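I spent most of this spring comparing fingers. Two sets of fingers, to be exact, on the same pair of arms, picking up the same dishes. I said I would write up how it went once I had enough runs, and as of May 23, 2023 I have enough.

The cell is the one I described in December. Two arms on a front rail, corrugated panels on the sides and back, a few household things hanging on the walls. The patterned sheet on the table is still there. I thought about swapping it for plain gray and decided against it, because I wanted the cameras to deal with leaves and flowers the way they would have to in a kitchen.

The two sets of fingers are the Closbridge ones, a molded pair with a tapered tip, and the Yau ones, which are wider and have a soft pad glued on. Both bolt onto the same parallel gripper. Changing a set takes four screws and a homing run. The controller is a Millalport on both arms, and I left its settings alone for the whole comparison except for the closing force.

The task was bowls, plates and cups, in and out of a bin. Each run started with some mix of things in the bin and some on the table, and the arms had to move whatever I told them to. I didn't use a fixed layout. Sometimes the plates were stacked, sometimes there was a single plate leaning in the bin, and the bowls moved around a lot. 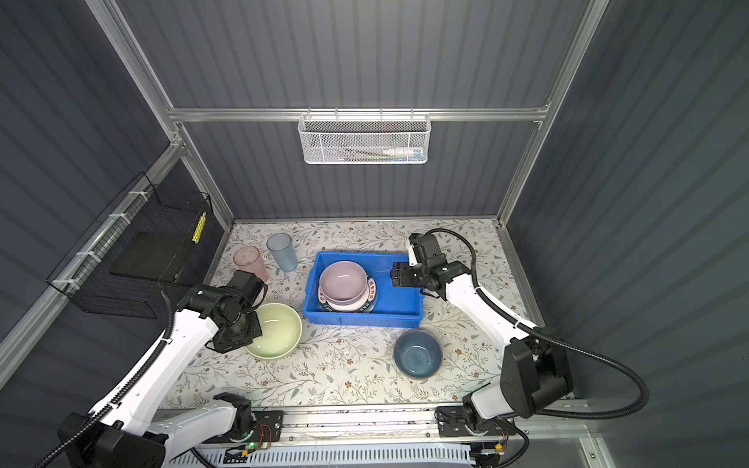
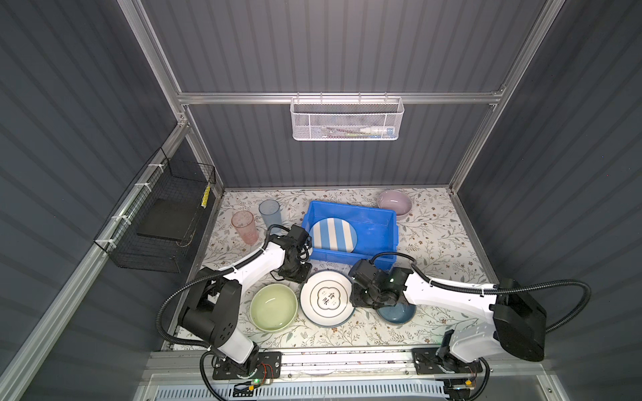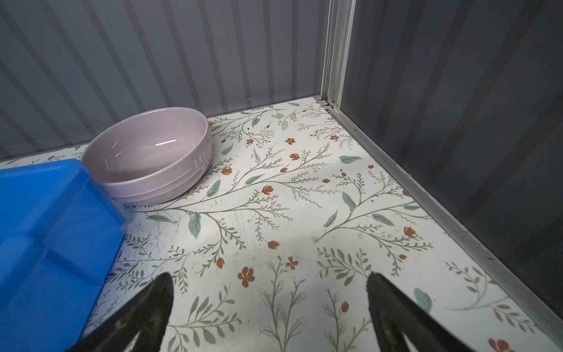

Dishes on the patterned sheet with the blue bin. The last one is from the wrist camera.

I logged 1,405 grasps in total. Of those, 302 failed, meaning the thing slipped, never left the surface, or got bumped so far that the arm gave up. I was stricter than I needed to be. If a bowl came up and then turned in the fingers, I counted it as a slip even if it got where it was going.

Bowls were easier than I expected with the tapered tips. One finger goes inside the rim, one goes outside, and the wall of the bowl sits between them. The glaze is slick but the wall is thick enough that you can close hard on it. The wide pads did worse here. They need more room, and when a bowl was close to the bin the outer pad would hit the bin first and push everything sideways.

Plates were the other way around. A flat plate on a table gives you a thin edge and not much space under it. The tapered tips could get to the edge but they pinched it at a small spot, and the plate would swing down as soon as it left the table. The pads held it level more of the time. A plate leaning against the side of the bin was fine with either set. A stack of plates with a bowl on top was hard with both, and I ended up always taking the bowl out first.

Cups I don't have much to say about. The translucent ones gave the depth camera trouble, and most of the cup failures were bad aim. I don't think the fingers had much to do with it.

The cameras turned out to matter more than the fingers in a few cases. The fixed camera is good for deciding which thing to go after. It is not good for the last bit of the approach, when the gripper covers the bowl it is reaching for. The wrist camera still sees the gap between the fingers at that point, so I let it take over for the final stretch. The weak spot there is glare. A glossy bowl puts a bright patch right where you would like to find an edge, and I lost a fair number of early runs to that before I turned the exposure down.

Tien-fu Chang, who has a similar setup, told me to check the cable sleeves before blaming anything else. He was right. The sleeve on the right arm was tugging at the wrist when the arm reached far to the left, and the gripper came in a few degrees off. I gave it a bigger loop and the problem went away. I threw out the runs from before that and did them again - they are not in the total.

For now the tapered set stays on both arms. I may try a mixed arrangement, tapered on the left and padded on the right, but that means the planner has to know which arm should get the plates, and I haven't written that part. The other thing on the list is the Clerkley gripper, which has a longer stroke and might be able to take a small bowl across the outside. It needs a different mounting plate and I still have to get one made.

If I get to 3,000 grasps I will post the full log. The spreadsheet is a mess at the moment and I would want to clean up the column names first.

Contact | Copyright 2023, all rights reserved | Back to top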